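Skekaner Table Cover, Black

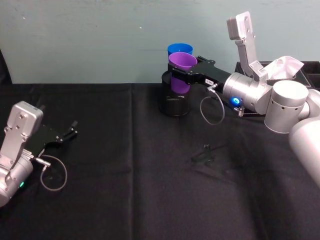

Item 153

The Skekaner is a plain black cloth cover for work tables, craft tables and display tables. It lies over the top and hangs down at the sides. There is no print, no border and no logo.

Sold by Runik. Ships folded, one per bag. Orders of 5 or more go out in a carton.

Details

Color: black only
Fabric: woven polyester, hemmed on all sides
Finish: matte
Fits: Rind and Ruritz folding tables, and most others of similar size
Minimum order: 2

Use

Shake the cover out and lay it over the table with the hem facing down. Fold lines drop out overnight, or use a cool iron on the back. Clips are sold separately — the Rind clip fits table edges up to the thickness of a standard folding top.

The cover is not waterproof. Wipe up spills right away.

Care

Machine wash cold with dark colors. Tumble dry low. Do not bleach. Lint shows on black, so keep a roller nearby if the table is used for display.

Ordering

We keep 2,000 in the warehouse and most orders leave the next working day. The June shipment has the wider hem. Older stock with the narrow hem is sold at the same price until it runs out — tell us if you need all your covers to match.

For bulk pricing or cut lengths, write to Ximena Arriaga in the sales office. Include the length and width of your table and how far you want the cloth to hang.

Returns accepted unwashed and in the original bag.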